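Re: [handheld-list] House rules for recording at home, second go
From: Jurgita Adomaitis
Date: 06/01/2025

Melur Latuheru wrote:
> I've read the draft twice and I still don't see why rule 3 has to be
> so strict. If the fingers are fully open at the start, and the objects
> are in reach, surely that's enough? Also, are we really saying people
> can't use soft surfaces? Half the Enora set was done on sofas and beds
> and I thought it was rather good.
> Melur

Hi Melur, hi all,

Thanks for reading it twice, that's more than I managed before I sent it round! You're right about the soft surfaces and I've taken that line out. I'd written it after a bad week in April with a very squashy sofa, and it was me being grumpy more than anything. The new wording says any surface is fine so long as you write down what it is (bed, sofa, rug, whatever) in the notes before the first take.

On rule 3 I'm going to dig my heels in a bit. Fully open at the start is good, but I'd like both grippers open AND both finger pads checked, every time you change the layout. I went through the 743 takes we sent back from the Reneo batch and the same thing kept coming up in the notes, a pad that had crept round on its finger and nobody looked until lunch.

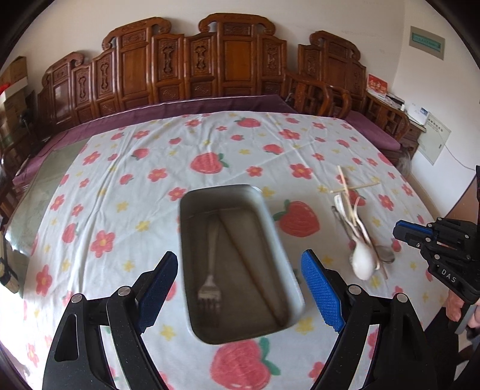 Cutlery is where I'd be fussiest, if I'm allowed to be fussy about one thing. Thin items like chopsticks and forks are a pain to pick up flat, and people start cheating by nudging them with a knuckle. So the draft now says: bare hands stay off the objects from the start of the take to the end, and if you do touch something, stop and bin the take. Don't try to rescue it. Mixed materials are welcome (metal, wood, china, all in one go if you like), and a patterned cloth underneath is welcome too. The old Broruron sheet asked for plain backgrounds only and I never did find out who wanted that.

Two smaller things. I've put the limit at 8 objects per layout, which I know some of you think is mean, but Juška asked for it and they're the ones doing the labelling. And people's homes are people's homes, so anything with a name or address on it gets put away before you begin, letters and parcels especially. That one isn't up for debate, sorry.

If you've got comments on the wording, could you reply on the list and not just to me? My inbox is a disgrace. Melur, would you mind having another look at rule 3 and telling me if it's clearer now?

Cheers,
Jurgita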